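Taller de Espacios Interiores, nivel inicial
Apuntes de la unidad 2: mirar una sala antes de ordenarla
Profesora: Bok-nam So

En esta unidad trabajamos con una sala de uso común. Antes de mover algún mueble, se hace una lista de lo que hay y de cómo deja pasar a las personas. Empezamos por las sillas y la mesa, que están en la misma zona.

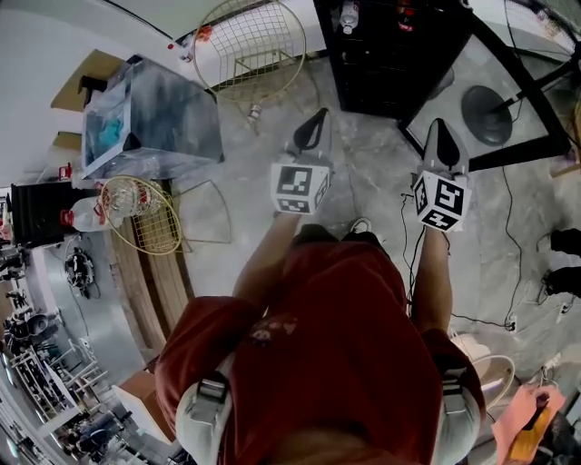

Fig. 1. Sillas redondas de malla metálica dorada junto a la mesa transparente.

La malla es una superficie con muchos huecos y por eso la silla pesa poco para la vista. Lo mismo pasa con la mesa: se ve el interior, y un objeto pequeño de color verde azulado llama más la atención que el mueble. El suelo de hormigón pulido gris refuerza este efecto. En el ejercicio escrito, Ro-un Seo propuso dejar 40 cm libres entre silla y silla; yo prefiero un poco más, pero su razonamiento es correcto.

En el fondo de la sala domina el estor enrollable blanco, que cubre una ventana alta. Contra las superficies claras, todo lo oscuro se nota mucho: el aparato negro en forma de caja y, detrás, el ventilador grande de pie con su rejilla redonda. Anoten ustedes qué objetos conviene agrupar y cuáles necesitan aire alrededor. 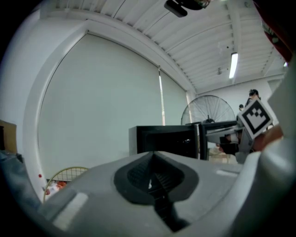 Tarea para septiembre

Dibujar la planta de una sala conocida y escribir un comentario de 400 palabras. Entregar a Fulgencio Trujillo.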